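**Diario de prácticas. Taller de manipulación, Instituto Lacerda**
Responsable de la anotación: Fadime Sezer
Mes de diciembre, sesión de tarde

La sesión dio comienzo a las 15:40, con diez minutos de retraso respecto al horario fijado, a causa de la entrega de llaves del armario de material. Asistieron los integrantes del grupo Niro: Shiuli Begum, Yiğit Ertürk, Hacer Kozan y quien suscribe. La profesora Hacer Soylu se incorporó más tarde, una vez finalizada su clase de electrotecnia, y permaneció hasta el cierre.

El orden de trabajo era el aprobado en la reunión anterior: revisión de las pinzas manuales, grabación de demostraciones de la tarea del estuche, grabación de la tarea de las flores y traspaso de los datos a Desto, el programa de etiquetado que el grupo viene desarrollando desde el inicio del curso. Quedaba pendiente también la decisión sobre la tarea que se presentará en la muestra Fallora, asunto que se trató al final y del que se deja constancia más abajo.

## Preparación del puesto

Se limpió la mesa blanca y se comprobó que no cojeara. En la sesión anterior se había colocado una cuña de cartón bajo una de las patas y, al retirarla para barrer, no se había vuelto a poner. Yiğit propone sustituirla por un pie regulable; se acepta, con cargo al material fungible del taller.

Los objetos acordados son el ramo de flores artificiales de color rosa y el estuche negro de gafas. Shiuli defendió su elección en la memoria del primer trimestre con un argumento que me sigue pareciendo correcto: el estuche tiene contorno definido y no se deforma de manera apreciable al sujetarlo, mientras que el ramo obliga a decidir por dónde se toma y admite varias respuestas válidas. Interesa al grupo saber si un mismo modelo aprende ambas cosas o si conviene separar los conjuntos de datos desde el principio.

Se repasó con Hacer Kozan la posición de partida. El operador se sitúa de pie, centrado en el borde de la mesa, y lleva las dos pinzas hacia delante sin tocar la superficie. Desde ahí espera la voz de inicio. Es una norma sencilla que, sin embargo, se ha incumplido con frecuencia: en las grabaciones de noviembre abundan los episodios en los que el movimiento ya está empezado cuando arranca el registro, y su recorte posterior ha consumido horas de trabajo.
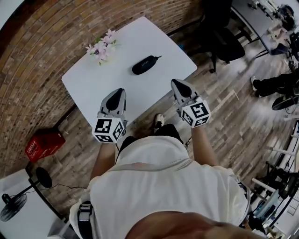
## Grabación de la tarea del estuche

La tarea consiste en tomar el estuche con la pinza derecha, trasladarlo al otro extremo de la mesa y depositarlo con la tapa hacia arriba. La pinza izquierda interviene únicamente si es preciso sujetar. Se había previsto un bloque de 60 demostraciones y se completó entero, con una pausa a mitad. Shiuli llevó la hoja de registro y Hacer Kozan dio las voces de inicio y de final.

Hubo dos incidencias. La primera, que el estuche resbalaba cuando se lo sujetaba solo con las puntas. Se acordó introducirlo más entre los dedos y se repitieron los episodios afectados, que quedan marcados en la hoja con una cruz. La segunda fue de criterio: Yiğit sostenía que los agarres fallidos seguidos de una corrección debían conservarse como demostraciones válidas, dado que un sistema que nunca ha visto un error difícilmente sabrá salir de él. Shiuli prefería descartarlos hasta disponer de una primera versión estable. Consultada la profesora Soylu a su llegada, indicó que se guardasen en carpeta aparte, con etiqueta propia, y que se tomara la decisión con resultados delante. Así se hará.

Debo anotar, en lo que me concierne, que mis propios episodios fueron más lentos que los del resto. He tenido siempre tendencia a detenerme justo antes de cerrar los dedos, y esa pausa aparece en la curva de apertura como un escalón muy visible. Hacer Kozan me mostró dos gráficas superpuestas, la suya y la mía, y la diferencia no admite discusión. Procuraré corregirlo en la próxima sesión, aunque la profesora advirtió que tampoco conviene uniformar a los operadores hasta el punto de perder toda variedad.

## Grabación de la tarea de las flores

Se trabajó a continuación con el ramo. El enunciado vigente dice «recoger el ramo por los tallos y entregarlo de una pinza a la otra», y al ponerlo en práctica se vio que es insuficiente. No fija qué pinza empieza, ni a qué altura se hace la entrega, ni qué ocurre si una flor queda atrapada. Cada operador lo había resuelto a su manera. Se detuvo la grabación y se redactó un enunciado nuevo, que transcribo:

1. El ramo parte tumbado sobre la mesa, con los tallos orientados hacia el operador.
2. La pinza izquierda toma los tallos por su parte inferior.
3. La entrega se realiza a la altura del pecho, por delante del cuerpo.
4. La pinza izquierda no se abre hasta que la derecha haya cerrado por completo.
5. El ramo se deposita de nuevo sobre la mesa y ambas pinzas vuelven a la posición de partida.

El punto cuarto fue objeto de un debate más largo de lo deseable. Yiğit lo consideraba evidente. Los episodios ya grabados demuestran que no lo era para todos.

Con el enunciado corregido se grabaron 12 demostraciones de prueba, que no se incorporarán al conjunto definitivo hasta que Shiuli las haya visto completas.

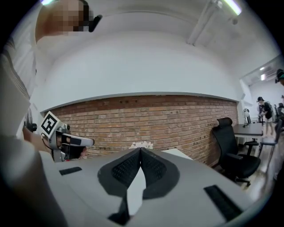 El seguimiento de la posición sigue siendo el punto débil del proyecto y ocupó buena parte de la segunda mitad de la tarde. Cuando se examinan las trayectorias de la entrega, la estimación se vuelve ruidosa precisamente en el tramo en que las manos se aproximan y giran. La profesora Soylu pidió que se estudiara el asunto desde la vista de la propia pinza, y conviene reconocer que desde ahí se comprende mejor: la otra pinza lleva el marcador inclinado, de modo que el cuadrado llega a la cámara deformado, y la curvatura del objetivo, bien patente en la franja de ladrillo de la pared, se suma a esa deformación. Hacer Kozan cree que la calibración actual corrige bien el centro y mal la periferia. Propone repetirla con el tablero colocado también en las esquinas, cosa que en octubre no se hizo por falta de tiempo. Yiğit, por su parte, quiere comprobar antes si la luz del tubo del techo influye en la detección, y se ofreció a preparar una tanda con la iluminación reducida.

Se decidió hacer primero la calibración. Un solo cambio cada vez, según recordó la profesora, y anotado en este diario antes de ejecutarse.

## Traspaso de datos a Desto

El traspaso se inició a las 18:15. Antes de la sesión, el conjunto constaba de 2.230 episodios. El programa mostró al terminar un total de 2.449, cifra que sorprendió a todos, puesto que no se corresponde en modo alguno con lo grabado durante la tarde. Revisado el registro, Shiuli localizó la causa: la carpeta de una sesión de noviembre figuraba como no importada, a pesar de que el cuaderno la daba por cerrada, y Desto la había incorporado junto con el material nuevo.

Se plantearon dos posibilidades: deshacer la importación completa y repetirla, o conservarla y revisar a mano la carpeta antigua. Se optó por la segunda. La revisión corresponde a Shiuli y a mí, y deberá concluir antes de las vacaciones. Mientras tanto, la carpeta queda excluida del entrenamiento mediante su etiqueta.

Quiero dejar por escrito que el error fue mío. La firma de cierre de aquella sesión es la que aparece en el cuaderno con mis iniciales, y di por hecho el traspaso sin verificarlo en pantalla. En adelante, la persona que firme el cierre copiará a mano el total indicado por el programa. Yiğit sugirió automatizar la comprobación y tiene ya una propuesta de código; la examinaremos, si bien la anotación manual se mantendrá durante todo el curso.

## Muestra Fallora

Tratados los puntos anteriores, se pasó a la elección de la tarea para la muestra. Las bases permiten una única demostración por grupo, con objetos propios, y exigen una ficha técnica de dos páginas acompañada de una explicación oral.

Hacer Kozan era partidaria del estuche, por la fiabilidad. Yiğit y Shiuli defendían las flores, que a su entender expresan mejor lo que el grupo ha estudiado este año. Yo me incliné por el estuche, con el argumento de que el conjunto de datos de las flores habrá de rehacerse en gran medida tras el cambio de enunciado, y así lo expuse. El empate se resolvió con una fórmula intermedia: se inscribe al grupo con la tarea del estuche y se solicita a la organización permiso para sustituirla, si el reglamento lo admite. La profesora Soylu redactará la consulta.

Reparto de tareas hasta la próxima sesión:

- **Hacer Kozan:** calibración de las cámaras, con el tablero en el centro y en las cuatro esquinas.
- **Yiğit Ertürk:** pie regulable de la mesa, plan para la prueba de iluminación y borrador de la comprobación automática en Desto.
- **Shiuli Begum:** visionado de las demostraciones de prueba con el ramo y primera mitad de la carpeta de noviembre.
- **Fadime Sezer:** segunda mitad de la carpeta de noviembre y primer borrador de la ficha técnica.
- **Profesora Hacer Soylu:** consulta a la organización de Fallora.

## Cierre

Las pinzas se guardaron en su maletín una vez puestas a cargar las baterías de las cámaras. El estuche y el ramo quedan en el cajón superior del armario, con su etiqueta, para evitar que otro grupo los retire por error, como sucedió al principio del trimestre.

Total indicado por Desto en el momento de la firma: 2.449 episodios, de los cuales se encuentra excluida la carpeta de noviembre. Se levantó la sesión a las 19:05.

F. S.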